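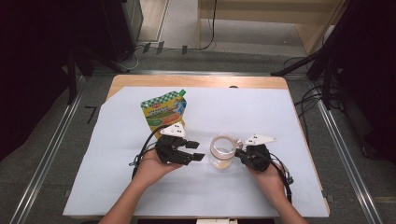 Glass mug and spouted pouch on the covered table.

Sheet keeps shifting on a wood table, how do I hold it flat?

Posted 9 April 2023 in Home & Surfaces

I have a light wood table with a pale sheet over most of it. The wood is bare along the far side and the right side. When a glass mug gets pushed sideways by the handle, the sheet moves with it and wrinkles. I tried a Nunisness cotton cover in March with the same result. I don't want adhesive on the wood. The mug weighs around 600 grams with a drink in it.

Answer 1
Tape it.

Answer 2
You need more friction under the sheet. Cut an open-weave shelf liner (Dorside sells a 90 cm roll) slightly smaller than the sheet and lay it between sheet and wood. Pull the sheet tight from the center out. Wipe the wood first, as dust cuts the grip a lot. Check the liner after a few weeks, some types mark varnish.
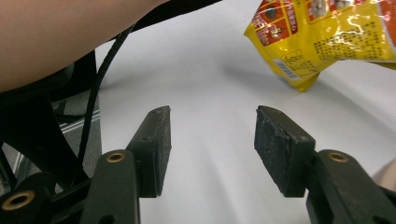
Smooth white tabletop, black cable at left.

Answer 3
Second the liner. Clips at the corners also work if the top is under 23 mm thick. Or skip the sheet. A smooth white top wipes clean and has nothing to wrinkle, but glass slides on it more easily.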